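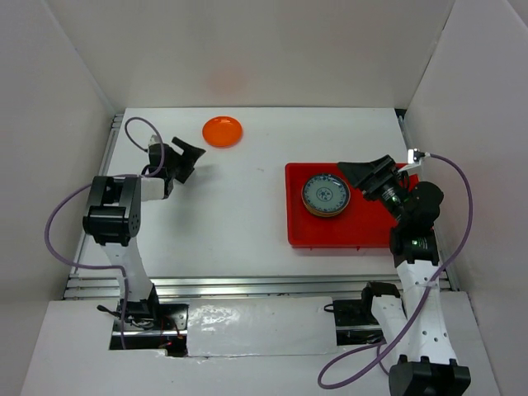 My dishwasher stopped cleaning the upper rack in October. The lower rack was fine. Glasses came out with a gritty film, and small bowls kept whatever had been in them. It is a Mestberg, bought used from Emanuel Coman when he moved, and the manual was lost before I got it.

The usual advice is to clean the filter, so I cleaned the filter. It had some rice in it and a piece of label. No change. Next was the upper spray arm. On this model it is held by a plastic nut that turns a quarter turn counterclockwise. Two of the jets were blocked with scale. I cleared them with a toothpick and soaked the arm in white vinegar for 30 minutes. The next load was slightly better on the left side and the same on the right.

Bogdan Tănase suggested checking whether the arm was turning at all. The method is simple: note the arm's position, start a cycle, open the door after two minutes, and look again. Mine had not moved. I repeated the test with the rack empty and got the same result, which ruled out a tall glass blocking it.

An arm that does not turn with clear jets usually means low pressure, and low pressure on one rack only means a leak between the pump and that rack. The supply tube runs up the back wall and meets the rack at a docking port with a rubber seal. My seal had a split along the lower edge. With the rack pushed in, the split opened and most of the water ran down the back wall.

The replacement seal is sold under the Culier name and fits several machines. Check the outer diameter before ordering – there are two sizes, and the listing photo shows the larger one for both. I ordered the wrong one first. The correct part presses in by hand. Wet it first and seat the bottom edge before the top.

I also changed how I load plates. Flat plates go in every slot, but anything with a deep well gets every other slot, facing the center. Decorated plates go on the upper rack, away from the heater, on the short cycle. Peiyu Tan washes all of hers by hand, and for anything with a printed design over the glaze that is still the safer choice.

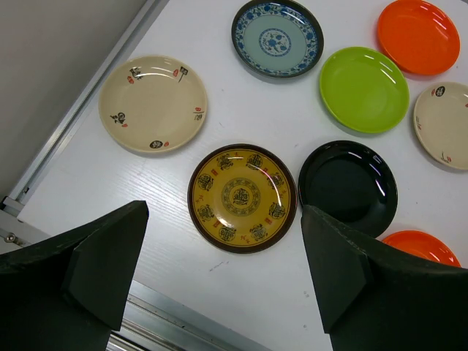

Yellow plate with a dark brown rim and a ring of medallions.

After the new seal, the arm turns freely and the film on the glasses is gone. I have lowered the rinse aid setting by one step and will leave it there until the salt needs refilling.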